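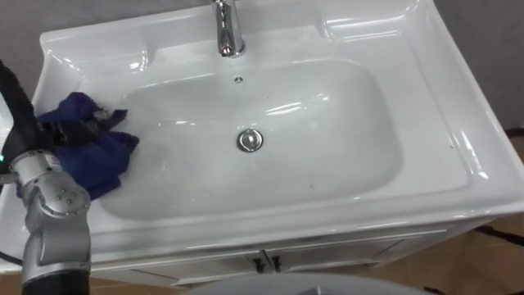

Where Does the Water Go?

Every time you wash your hands, or brush your teeth, or rinse the toothpaste off your chin (it always gets on your chin, doesn't it?), a little bit of water slips down the plughole and out of sight. Most of us never give it another thought. But that water is off on a long and rather mucky journey, and if you could shrink yourself down and ride along in a very small boat, you'd see some surprising things on the way. Hold your nose, and let's go!

First stop: the bend

Look under a bathroom basin and you'll usually find a pipe that goes down, curls back up a little way and then heads off towards the wall. Some of them look like the letter U and some look more like an S lying down for a nap. Plumbers call this bend a trap, and it has a very clever job.

A small puddle of water always stays behind in the bottom of the bend. Smelly air from the drains would love to float up the pipe and into your bathroom, but it can't get past the puddle. Each time you use the tap, fresh water pushes the old puddle out and takes its place. If a basin isn't used for a very long time, the puddle can dry up, and then you really do get a whiff! Running the tap for a minute usually puts it right.

The trap is also where lost things end up. Hair, fluff, beads, tiny building bricks and the occasional earring all sink to the bottom of the bend and sit there in the dark.

What about that little hole?

Many basins have a small hole high up on the inside, underneath the tap. It's called an overflow. Suppose you put the plug in, turn on the tap and then wander off to look for your slippers. The water climbs higher and higher, and when it reaches the hole it starts to pour in. Behind the hole is a hidden passage that leads down to the waste pipe, so the water sneaks away without going over the edge and on to your socks.

You shouldn't rely on it, mind you. The hole is small, and a tap turned full on can sometimes fill the basin faster than the overflow can empty it. Always turn off the tap before you go looking for slippers.

Down into the dark

From the bend, the water runs into a bigger pipe, where it meets the water from your bath, your kitchen sink, your washing machine and, yes, your toilet. Everything is mixed together now. The big pipe runs out of the house and under the ground until it joins the sewer, a tunnel that collects dirty water from all the houses in the street.

Sewers nearly always slope gently downhill, so the water can roll along by itself. In flat places it sometimes needs a push, and then there are pumps to lift it up and start it rolling again. Some sewers are so narrow you could only post a cat through them (please don't), and others, under big cities, are tall enough for a grown-up to walk through in wellington boots.

People have been building drains for a very long time. The Romans had them more than 2,000 years ago, and parts of their great sewer in Rome are still there today.

A wash for the water

At the end of the sewer is a place called a treatment works, and I think it's the best bit of the whole trip. Ningsih Pasaribu works at the one in Latuheru, and she has been looking after dirty water for 13 years. She says visitors always ask about the smell first, and that you do get used to it, though her dog is still very interested in her boots.

The water goes through a big metal comb called a screen. This catches all the things that should never have gone down a drain in the first place, such as wet wipes, cotton buds and plastic bits. Ningsih once spotted a whole set of false teeth.

Next the water rests in an enormous tank. When it's quiet and still, the heavy bits sink to the bottom and make a thick brown mud called sludge. You can try this yourself with a jar of water and a spoonful of garden soil. Screw the lid on tightly, give it a good shake, put it on the windowsill and see how it looks after your tea.

Then come the helpers, and there are more of them than anyone could ever count. They're bacteria, living things so small that you'd need a microscope to see them. Air is bubbled through the water so that they have plenty of oxygen, and they munch their way through the leftover dirt. When they've finished, the water has another quiet rest so that the bacteria can settle to the bottom too. Many of them are sent back round to start eating all over again!

Back to the river

After a last check, the cleaned water flows out into a river or the sea. It isn't ready to drink yet, but it's clean enough to join the fish and the ducks. Some of it will rise up into the air, turn into cloud and fall as rain, perhaps on your hills, or perhaps on somebody else's a very long way away.

Things to keep out of the plughole

Cooking fat, even when it's runny, as it goes hard in the pipes
Wet wipes, whatever it says on the packet
Paint
Rice and pasta
Hair, if you can catch it first

Words to remember

Trap: the bend in a pipe that holds a puddle and keeps smells out
Overflow: a hole that lets extra water escape
Sewer: an underground pipe or tunnel for dirty water
Sludge: the thick mud that sinks to the bottom of the tank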